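Reisen › Ausrüstung › Rucksäcke & Taschen › Testberichte
Suchbegriff eingeben … Suchen
Wir verwenden Cookies, um unsere Seiten für Sie zu verbessern. Einstellungen | Alle akzeptieren

Rustholm 55 im Test: ein Reiserucksack für die lange Männertour

Seit Jahren fahren wir zu viert weg, immer im Februar, wenn daheim ohnehin keiner etwas von uns will, und jedes Mal bin ich derjenige mit dem unmöglichsten Gepäck. Einmal war es ein Koffer mit drei Rollen (gestartet war er mit vier), einmal eine Sporttasche, deren Riemen mir bis zum Abendessen eine Furche in die Schulter gezogen hatte. Diesmal wollte ich es besser machen und habe mir den Rustholm mit 55 Litern gekauft, im Laden bei Villgate, für 172 Euro und selbst bezahlt. Dann ging es los: 2.247 Kilometer mit Zug, Bus und einer Fähre, dazwischen viel Kopfsteinpflaster und etliche Treppen ohne Geländer.

Gleich vorweg, ich mag ihn sehr! Er hat seine Eigenheiten, und zu denen komme ich noch, aber nach dieser Reise gebe ich ihn nicht mehr her.

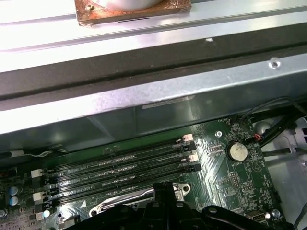 Passt der Rucksack als Handgepäck ins Flugzeug?

Voll gepackt würde ich es nicht versuchen. Mit festgezogenen Seitenriemen und leerem Deckelfach wird er deutlich flacher, aber die Länge bleibt dieselbe, und am Ende entscheidet die Fluggesellschaft. Wer nur übers Wochenende fliegt, nimmt besser etwas Kleineres.

Das Packen selbst ist eine Freude. Das Hauptfach klappt auf wie ein Koffer, man muss also nicht von oben nach einem Paar Socken tauchen, und unten gibt es ein eigenes Fach für die Schuhe. Ich hatte Wanderstiefel dabei, ein gutes Hemd für den Abend in Arano, wo wir endlich einmal ordentlich essen gehen wollten (haben wir auch getan, es gab Lamm und viel zu viel Nachtisch), Badesachen und eine Regenjacke. Das Hemd kam mit zwei Falten heraus, und für meine Verhältnisse ist das gebügelt.

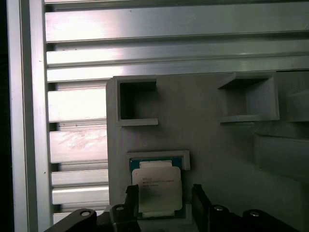

Im Zug zeigt sich dann, wie gut ein Rucksack verarbeitet ist, weil man ihn ständig irgendwo hinaufwuchtet und wieder herunterzerrt. Die beiden Tragegriffe sitzen genau dort, wo die Hand hingreift, und die Nähte haben das alles ohne einen losen Faden mitgemacht. Ärgerlich sind nur die langen Riemenenden! Auf einer glatten Ablage stören sie nicht, aber sobald der Boden aus einzelnen Streben besteht, mit dunklen Lücken dazwischen wie bei den Aluprofilen auf dem Foto, rutscht gern eines hindurch und baumelt dem Nachbarn vor der Nase. Ich habe sie irgendwann zusammengerollt und mit Haargummis festgemacht. Bei dem Preis hätte der Hersteller ruhig ein paar Klettschlaufen spendieren dürfen.

Getragen habe ich ihn am längsten Tag 60 Minuten am Stück, vom Fährhafen hinauf zur Pension Lục, und der Weg dorthin ist wirklich steil. Der Hüftgurt nimmt viel Gewicht von den Schultern — man muss ihn nur vor dem Losgehen ordentlich einstellen und nicht erst auf halber Strecke, schnaufend, während die anderen warten. Am Rücken wurde es trotzdem warm. Das Polster liegt recht eng an, und wer leicht schwitzt, packt sich ein zweites Hemd obenauf. 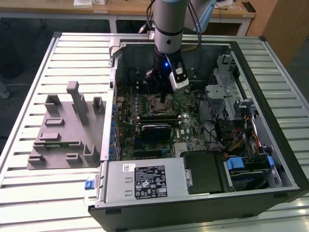

Was mir fehlt, und für wen er taugt

Eine Regenhülle liegt nicht bei. Der Stoff hielt einen Schauer an der Bushaltestelle gut aus, für einen ganzen Tag im Regen hätte ich aber gern etwas darüber gezogen. Auch die Flaschentasche ist knapp geschnitten: Meine breite Thermosflasche ging nur leer hinein, eine schmale passt ohne Mühe.

Für Reisen mit vielen Stationen, bei denen man jeden zweiten Tag woanders schläft, kann ich den Rustholm herzlich empfehlen. Wer nur vom Parkplatz ins Hotel geht, fährt mit einem Rollkoffer bequemer. Zwei aus unserer Runde überlegen inzwischen, sich denselben zu holen — hoffentlich in einer anderen Farbe, sonst suchen wir nächstes Jahr am Busbahnhof gemeinsam nach meiner Zahnbürste.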